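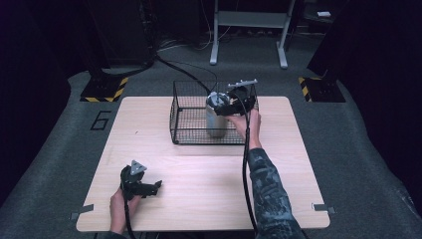

How do you buy a robot?

I get asked this a lot, mostly by people who are nine. They think it works like buying a bike. You save up, you go to the shop, you pick the colour, and off you go. I wish! I help plan what our workshop in Grendon buys, so let me tell you how it really goes.

First, you don't start with the robot. You start with the job. What do you want it to do? "Tidy my room" is a lovely idea, but it's far too big. A planner has to chop it up into tiny jobs, and one of those tiny jobs might be "take hold of a can and put it in a basket". Sounds easy, doesn't it? You could do it while thinking about lunch. A robot has to learn how hard to squeeze, where to hold on, and when to let go.

So before we spend money on a big robot arm, we spend a bit on hand-held grippers. A gripper is a robot's version of a hand, with two jaws that open and close (a bit like a crab's claw). You can hold one in each hand and do the job yourself, and the robot can learn from what you did. Ours have cables, so that's another thing on the list, and you always need longer cables than you think.

Then comes my favourite part – the shopping list! Mine has two columns. One is called Must Have and the other is called Would Be Nice. Grippers go in Must Have. So does a table, and so do things to practise with, like a metal can and a wire basket. Those are the cheap bits, and you can find them in ordinary shops. A second robot arm went in Would Be Nice, and it has been sitting there since December, poor thing.

Now for the money. Big prices are hard to picture, so let's pretend our whole budget is 100 gold coins. You'd want to spend all 100 on the robot, wouldn't you? So did I, the first time. But a robot needs spare parts, and somebody has to mend it, and the people using it need lessons. If you spend 94 coins on the robot, you have 6 left for everything else, and one broken jaw could use those up before Saturday. I'd much sooner find a robot for fewer coins and keep a nice fat pile back.

My friend Fumiko Kuroda taught me to ask three questions before I buy anything. Will it fit through the door? Who will fix it? What else do we have to buy to make it work? I once forgot the first one. We had to take a door off its hinges, and it was raining, and I was not very popular that day.

We also ask more than one company for a price. Last time we asked Casska and Prekosach. Casska was cheaper, but we'd have had to wait ages for it to arrive. Prekosach cost more and came with spare jaws. Which would you choose? We argued about it through two whole packets of biscuits and went for the spare jaws.

And you need to plan the space! A moving robot arm needs room to swing, and people need to know where to stand. You might see yellow and black stripes on machines, which is a way of saying "careful here". Tape and paint cost money too, so they go on the list.

If you want to try this at home, pick one small job, like feeding a cat or sorting socks. Write down everything a robot would need to do it, then give yourself 100 pretend coins and share them out. Swap lists with a friend and see what they thought of that you missed. My niece forgot the plug.

88 shares
6 comments

More to read
Why do robots drop things?
What's inside a gripper?
A day at the Miyazaki robot fair
Sock sorting: can a machine do it?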